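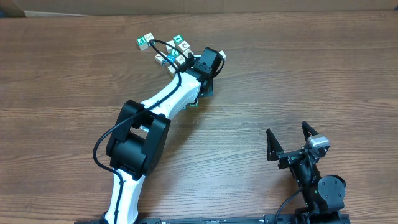

How to Clean, Sort and Store Wooden Alphabet Blocks

A set of alphabet blocks lasts for decades if it is kept clean and dry, and most sets that get thrown out could have been saved with an hour of work. These instructions cover small wooden blocks with letters or pictures printed on the faces. They do not cover antique blocks with paper labels, which should not be wiped with anything wet.

What you need

A table you can leave covered overnight
Two soft cotton cloths
A bowl of lukewarm water with a few drops of dish soap
An old towel
A sheet of very fine sandpaper
A box or cotton bag for storage
A pencil and paper

Step 1. Spread the blocks out

Tip the blocks onto the table and push them apart so that none are stacked. Turn over a few at a time and look at all the faces. Put aside any block with a crack, a splinter or flaking color. Anything with flaking color should stay away from a child who still chews on toys. If you don't know how old the paint is, treat the set as a display set.

Step 2. Wipe, don't soak

Dip a cloth in the soapy water and wring it out hard. It should feel damp and leave no drops when you press it on the table. Wipe each face once or twice, then go over it with the second cloth, dampened with plain water. Never put the blocks in the sink. Wood takes up water through the end grain first, and a soaked block can swell, split or lose its print.

Crayon usually comes off with a dab of baking soda on the damp cloth. Test it on a plain face before you touch a printed one. Ballpoint ink is mostly permanent — leave it alone.

Step 3. Dry them overnight

Stand the blocks on the towel with a finger's width between them. Give them a quarter turn before you go to bed. Keep them off the radiator and out of direct sun.

Step 4. Smooth the rough spots

Fold the sandpaper into a small pad and run it along any rough edge, following the grain. Stop as soon as the edge no longer catches on the cloth. Keep clear of the printed areas.

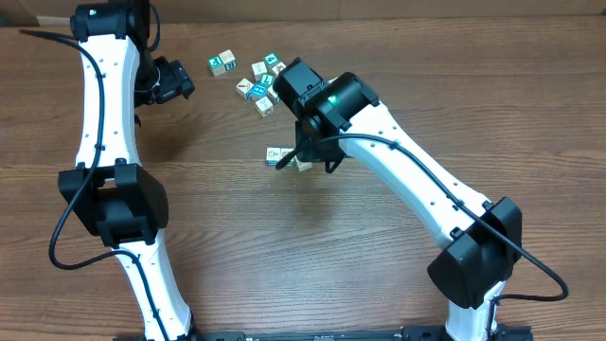 Cildale, February

Step 5. Sort and check what is missing

Sort on a bare tabletop where the print is easy to see. Begin with two groups: blocks with letters and blocks with pictures only. If a block has both, put it with the letters. Line up the letters in short rows and work through the alphabet, writing down each gap.

Sets vary a lot. The Flona boxed set we used as a reference has 55 blocks, so several letters appear more than once. The older Zhuravel set has 100 and comes in a tray with a sliding lid. Check the lid or the leaflet for the number before you decide that something is lost. Then look under the couch.

Single replacement blocks are hard to find. Secondhand shops sometimes have bags of mixed blocks, and the Gresport flea market usually has a table or two of them. Measure one of your own blocks first and take it with you. A block that is slightly too big won't fit back in a tray, and it makes towers lean.

Step 6. Put them away

A shallow box works better than a deep one. Children can see what is in it and don't have to empty the whole thing onto the floor. If the set has a tray, put the blocks back in alphabetical order, letter side up. Gaps show at once that way.

Avoid plastic bags and tight plastic tubs unless the blocks have dried for at least a full day. Cotton bags are fine. Write the number of blocks on a piece of tape and stick it inside the lid — it saves going through the alphabet again next time.

Wipe the set down again after 5 or 6 months of regular use, or sooner if it has been shared around during cold season.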